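Features > Home > Table Settings

Search the magazine Search Go

March | By the Home Desk, Dunstan

The Table That Holds Everything

In most apartments the dining table is the largest clear surface, and it rarely stays clear for long. Shopping is set down on it, phones are left on it, and boxes wait there until a cupboard is found for them. Residents of the Vorer building, a block of 60 apartments, described the same pattern when this magazine asked how they use their main room.

The tablecloth does much of the work. A patterned cloth in a pale color gives a mixed group of objects a common background, and it can be lifted off and washed at the end of the week. Grundatska, a household linen shop on the ground floor, reports that printed cloths now outsell plain ones. Lettering and calligraphy are requested most often, followed by small florals.

Residents were also asked what they would never move. Tissues came first, and several households keep more than one box within reach of the chairs. Bags from the day's errands came second. These are often left standing at the back until Thursday, when paper is collected.

The magazine recommends one modest habit: allow 3 or 4 items a permanent place on the table and clear the rest before the evening meal. A folded cloth kept near the front edge is useful for spills.

Black calligraphy and small red seals on a cream cloth, with tissue boxes and shopping bags toward the back.

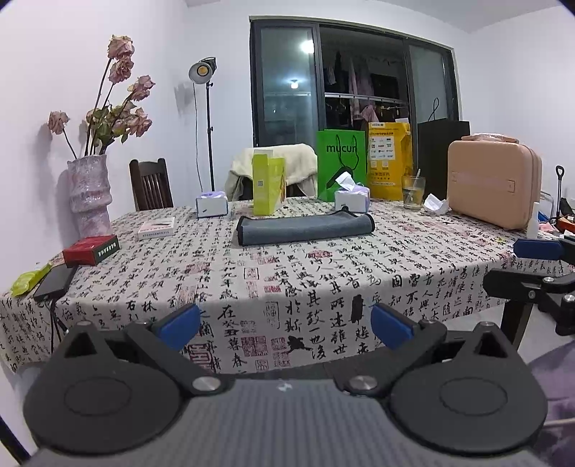
Choosing a Cloth That Fits

Measure the table first, then add the drop required on each side. Alitz supplies cloths cut to order.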